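Storing small parts for a shared supply room

Our office keeps small supplies for six departments in one room. Items are often returned to the wrong place. What kind of container is suitable, and how should it be labeled?

Ching-wen Ko
We recommend clear boxes with a separate tray for items in use. Staff can check the contents without opening anything, and the tray keeps loose pieces off the table.
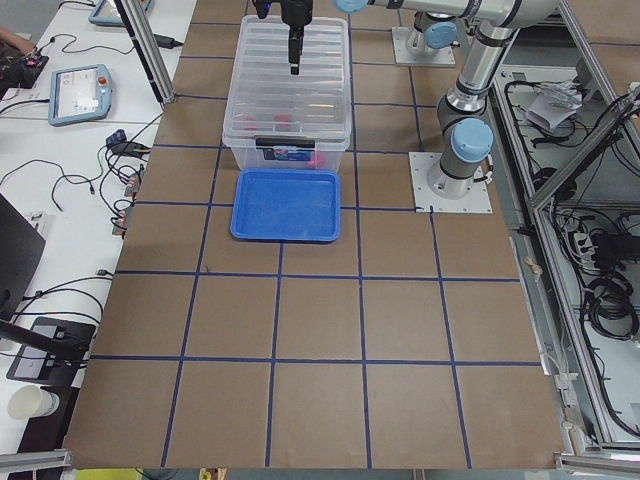 Clear box with ribbed lid and blue tray

Each box should carry a label on the front, stating the department and the shelf number. Our own list runs to 1563 entries — a printed copy hangs by the door and is replaced each January.

Lids require some attention. A lid left partly on the box will slide when the box is carried, so please seat it fully before lifting.

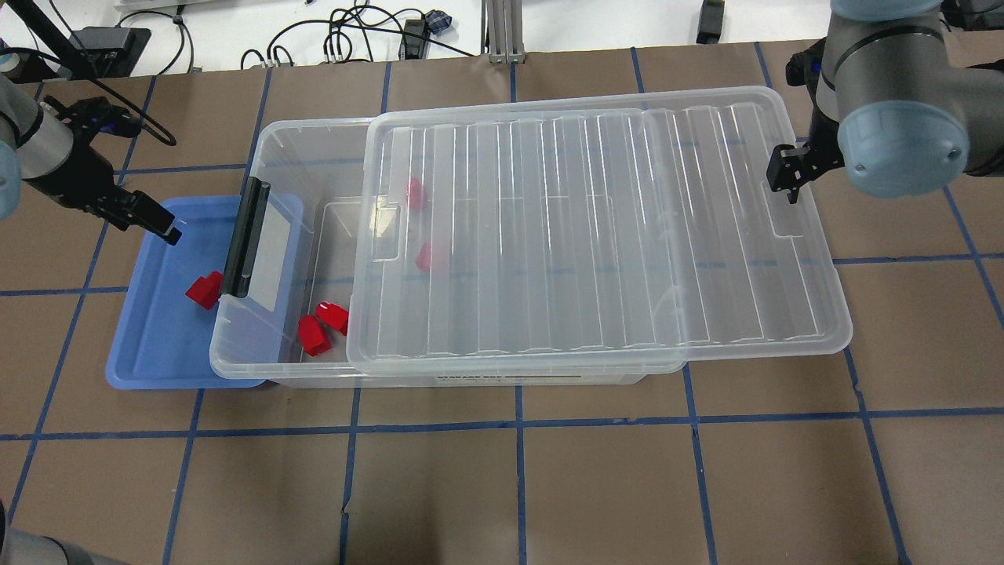 Labels and shelves

Place labels low on the front wall, where the lid does not cover them. Boxes may be stacked up to six high on a fixed shelf.

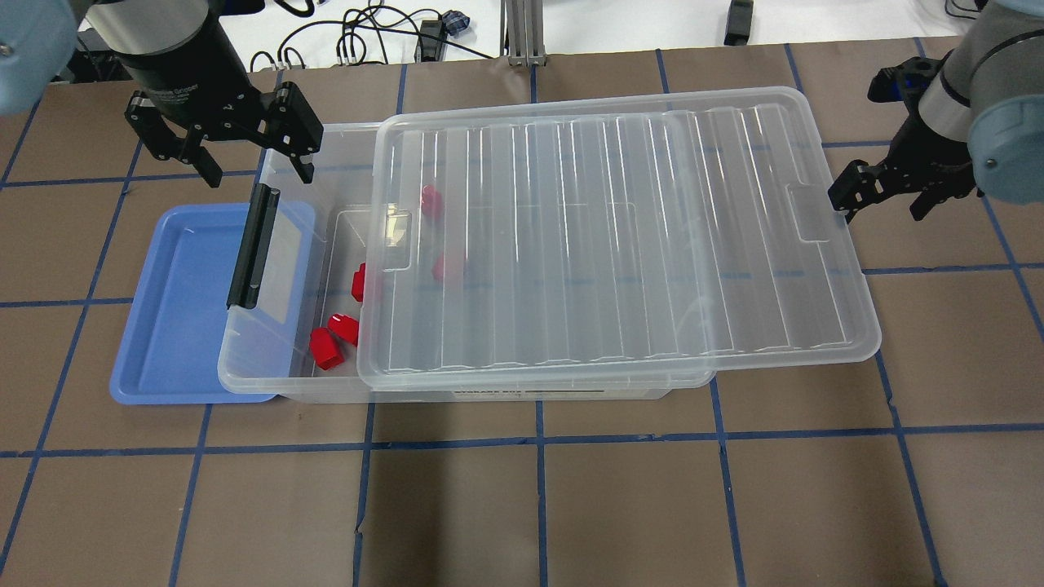
Departments that share a shelf should agree on one label format and keep to it.

Rundach
We use some 20 boxes of this type. No complaints.

Pondeo
Drawers are better. Boxes take up too much room.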